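Ekville recycling center to open longer

Oct 20, 2020

The Ekville recycling center will stay open 6 extra hours a week through March, the town of Sturkdale said. The site on Ternell Road takes glass, metal, cardboard and rigid plastics.

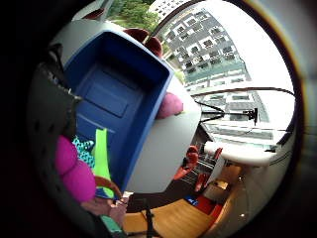 Residents may bring up to 30 pounds of rigid plastics per visit. Larger loads must be booked ahead. Site manager Ernő Szabó said about 36 households a day used the center over the summer. Paint and batteries still go to the Antal Street depot.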